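Le poste de travail et ses liquides

Un bureau de cloison se divise en trois bandes : le fond pour l'écran et les câbles, le centre pour le papier, les bords pour le reste. Les boissons relèvent des bords. Dans les bureaux de Tanditz, elles gagnent souvent le centre.
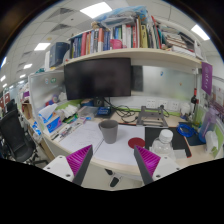 Tasse grise sur papier, dessous-de-verre libre.

Une tasse évasée vers le haut marque peu le papier, mais sa base étroite la rend sensible au coup de coude. La bouteille fermée par un bouchon à vis tolère la chute — à condition d'être refermée après chaque gorgée.

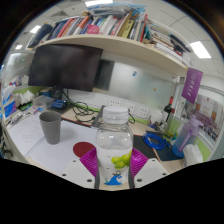
Bouteille à bouchon vissé, papiers à gauche.

Reste la condensation. Une bouteille de 50 cl sortie du réfrigérateur à 4 °C perle vite, et l'encre des notes en souffre.
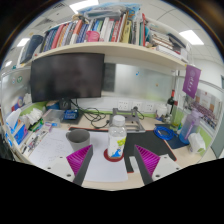
Le dessous-de-verre règle une partie du problème si son diamètre dépasse celui du fond. Un modèle de 9 cm convient à la plupart des contenants. Le disque rouge sombre, placé sous la bouteille, mord pourtant sur la feuille blanche ; mieux vaut le poser à même le bois.

Quant aux notes manuscrites, leur place est du côté opposé à la main qui boit.

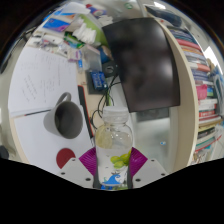
Razia Bajwa conteste ce dernier point : selon elle, on change de main dès que l'autre tient un stylo, et seule compte la distance entre le papier et le premier récipient ouvert. Elle la fixe à 13 cm.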